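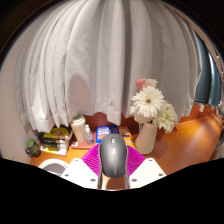

Slide 1. The desk by the window, curtain closed.

Okay, so leave this one up while people find seats. Say hi, thank Syafiqah Saragih for the invite and for letting me go before lunch.

I want to talk about the back of the desk. The front gets all the attention, that's where the keyboard goes and where people put their nice lamp. The back is where stuff ends up! Books, a tumbler, a water bottle, a jar with a green lid, and then they stay there until you move out. I have lived with a row like that for years and I'm fond of it, so this talk is me trying to make it work without clearing it.

(Ask the room: who has a row? Wait for hands. There will be hands.)

Start with the curtain. I love a big plain white curtain behind a desk, it makes the light soft and it hides a lot of wall. The trouble is the hem. On mine the bottom edge hangs right over the things at the back, and for the longest time I'd pull the curtain open in the morning and take something down with it. Usually a pen cup, once a full mug, onto a library book (I paid for the book). Two ways to deal with it. You can take the hem up, or you can bring the whole row forward a hand's width and lose that bit of desk. I did the second one because I can't sew. Berkay Avcı can sew and he thinks I'm lazy, and he's sitting right there, so point at him.

Next, books. Lying flat or standing up? I go back and forth on this. A flat pile is stable and you can set a bright cover on top, like the yellow one, and it cheers up the whole corner. But you only ever read the top book. The ones underneath may as well be furniture. So now I let one lean upright in the middle, the blue one on the slide, and that's the one I'm supposed to be reading this month. When it's done it goes to the pile and another one gets the spot. That is the whole system. I tried a proper book stand from Lavdale and sent it back, it was taller than the books.

Drinks. Please put something under your drinks. A glossy orange desk like this shows every ring, I don't care how good the finish is. A flat pink tray does the job and you can pick it up when you wipe down. I keep 2 drinks on the desk and no more, one water, one warm thing with a lid. If there's a third I know I haven't been to the kitchen all day.

Boxes! I know, everybody keeps the box. If it's a color you like, let it stand with the books, fine. If it's plain cardboard and you're keeping it "in case," write May on the bottom and toss it if it's still empty by then.

Small white things over by the window side. Every desk has those. Mine get swept into a dish on Fridays. I used to sort them, and I stopped, and my life did not get worse.

(If running long, skip the next bit and go to the wiping.)

Window or wall? Some of you sit facing the window, and the people from Jornden asked about glare ahead of time. With the curtain shut you still get reflections on shiny wood, mostly on the window end. Put the screen on the other end. Or get a cloth mat, an old placemat is great for this.

Wiping: slide the row forward, wipe behind, slide it back. Takes 4 minutes, less if the pile is short. Do the hem while you're there, it picks up dust like crazy, just shake it.

Next slide is the Bozkurt shelf, remember to say it's the narrow one, people always order the wide one. Then questions. Handouts are on the chair by the door, Berkay has the spares.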